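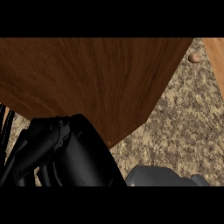
The view from the driving seat: black arm on the left, grey gripper bottom right, big wooden panel over most of the rest.

So I've been driving a pair of robot arms in the evenings, and my shoulders ache. The arms aren't even real! They live in a simulator on the big computer in the spare room, and I sit in front of it with a controller in each hand, trying to show them how to handle furniture without bashing it.

It started when Natália Ševčík asked if I wanted a go on Dindmont, which is her two-armed setup, and I said yes before asking what it involved. What it involves is doing the same small job over and over while the computer writes down every twitch. Later on all those goes get fed into a training run, and with any luck the robot picks up the knack from them. My hands move, the arms move, I press the thumb button and that's one more demonstration in the pile. She's after 2000 of them. I said that seemed like a lot and she said it was the small version.

My bit is the two-handed stuff with the wooden pieces. Reach in low, get the grippers close to the edge, settle, take hold, ease it over, let go. You'd think the taking hold would be the hard part (I did), but I've messed up far more goes on the way in. A flat brown panel fills the view and suddenly I've got no idea how far off I am. At home I'd just feel the edge with my fingers. In there I've got nothing to feel, so I've learned to look at the thin lighter line along the bottom of the wood and creep towards that, with the speckly floor behind it to judge against. I like the floor, by the way. A plain one would be much harder to work over. It does look like the path outside my old primary school, though, which I find oddly distracting late at night.

The other thing is that you have to be a bit boring. On my first proper evening I kept finding clever new ways in, one from the side, one with a sort of twist, and I was so pleased with myself. Natália watched the replays and asked me very nicely to stop. If I do it seven different ways for no reason, the robot gets seven half-lessons. She does want variety, but she wants it from where things start out, and the simulator shuffles that for us. So now I come in low with the left, wait, bring the right up, wait, and go. I hum to keep the timing. The humming isn't recorded, thank goodness.

And don't fix your mistakes too quickly! That was a surprise. If I drift off and yank the arm back, it saves a yank. If I stop, back away slowly and line up again, it saves something worth copying, and she keeps those goes on purpose. I've got better at being wrong calmly. I wish it worked on the ring road.

Kit notes for the two people who'll ask: the controllers are Cekar ones, second-hand, with a new strap on the left because the old one had gone sticky. I tried a pair of Szekeres foot pedals for opening and closing the grippers and gave up after 3 evenings, as I kept closing the wrong hand whenever I shifted in my chair. Thumb buttons for me. A chair without arms helps more than anything you can buy, and I prop the screen up on a couple of cookery books so I'm not craning.

I do little batches now, then get up and put the kettle on, because the tired ones are rubbish and I end up binning them anyway. Natália wants to start the first training run in October. I've asked to be there when it's switched on. I want to see if it waits where I wait.

Next on her list is chairs. I've told her I'll think about it.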